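Abernathy Home Helper: Set-up Guide
Section 4. First run in a furnished room

Read Section 3 first. If you skipped it, the arm is probably still bolted to its shipping bracket, and the steps below will be short and loud.

Allow an hour. The software says 2 minutes, and the software has never had to find the other end of a power cord.

4.1 Choosing the room

1. Pick one room for the first run. It should have a hard floor, a door you can shut and at least one plain wall. Carpet is covered in Section 7, with regret.

2. Leave the furniture where it normally lives. People like to clear everything out for the big day, and the unit then learns a room that stops existing at teatime.

3. Open or close the curtains and blinds as you usually have them. The cameras cope with daylight. They do less well with slats that swing about in a draught, so shut the window too.

4. Switch off televisions and monitors. A dark screen still throws back lamps and windows, and the unit may mark one of these as a light fitting. You can delete it from the map later (Section 6.2).

Note: Murals, posters and large photographs are treated as wall. During trials at Drutham an early version tried to plan a route into a picture of a beach. This was fixed in November and we would rather not discuss it.

4.2 Cords, wheels and other traps

5. Walk the floor and look for loose cords. Anything that crosses open floor should be clipped to the skirting or marked as a keep-out strip in the app. White cords on pale floors deserve a second look, from you as well as the unit.

6. Lock the castors on anything that has them: air purifiers, trolleys, the office chair. If there is no lock, mark the item as "moves" in the app. The unit will then keep its distance and check again each time it comes in.

7. Mark the feet of any floor-standing screen. Flat bases sit low, and the edge bumper passes over some of them without noticing.

CAUTION: Do not let the gripper pull on a plug or cord. It closes with more conviction than you would expect, and your outlet is not covered by our warranty.

4.3 The slow pass

8. Stand the unit just inside the door, facing the middle of the room. Hold the side button until the light turns blue.

9. Choose Slow Pass in the app and confirm that the gripper is open. It should be open before the arm goes down towards the floor. If the app shows code 137, the fingers have not opened fully. Press Stop, remove whatever you left between them, and start again.

10. Step back behind the unit. Standing in front and waving adds you to the map as furniture.

11. Let it finish. Do not help. A pause is normal when it meets patterned flooring, as it is checking that the joints between planks are not edges or steps. Code 791 means it has decided that one of them is a step. Tap Floor Is Flat and carry on.

12. Save the map under a name you will recognise. "Room" seems fine until you have four of them.

Note: The map file takes up about 500 MB. If the app refuses to save, free some space on your phone and tap Retry. The map stays on the unit until you switch it off, so resist the urge.

CAUTION: Keep pets and children out until the light turns green. The red Stop button on the back works at all times, and you should press it once now, on purpose, so that you know how it feels.

Go on to Section 5, Teaching a first pick-up. Customers with the Zondton extended arm should go to Appendix C instead.
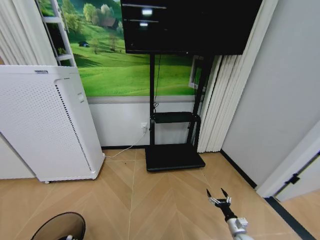 Bart Kramer
Technical Writer, Abernathy set-up guides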